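Grellard Family Court Annex, visitor side walk-through, 20th October

I did this one on my own, start to finish, and it took the whole morning (we had divorce hearings stacked up in both rooms, so I kept having to wait outside doors!).

Front entrance and screening: OK. The line moves better now that the second lane is open. 84 people through before the first break.

Courtroom 1, exits clear: OK. Somebody had pushed a stroller up against the side door, moved while I was there.

Courtroom 2, panic button: FAIL. I pressed it twice and the desk heard nothing. Wotari put these in back in April and I've called them already.

Separate waiting areas for spouses: PARTLY. The doors are fine, but both rooms still empty into the same hallway, and with protective order cases that really worries me. I'd love to see us stagger the exit times.

Mediation room, seating and door: OK. Chair nearest the door is for the mediator, please keep it that way!

Fire extinguishers: OK, all 27 tagged by Thevar.

Hallway lighting: FAIL. 2 tubes out by the records window.

Records room, aisle width: OK, but only just. Roughly 234 boxes of old custody files are still waiting for pickup.

Break area, surfaces and cords: OK.
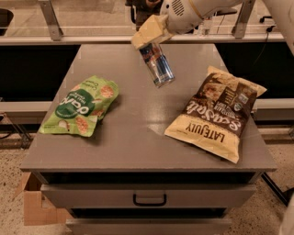

I'll test the Courtroom 2 button again as soon as Wotari has been out, and until then I'd like a deputy sitting in on every contested hearing in there.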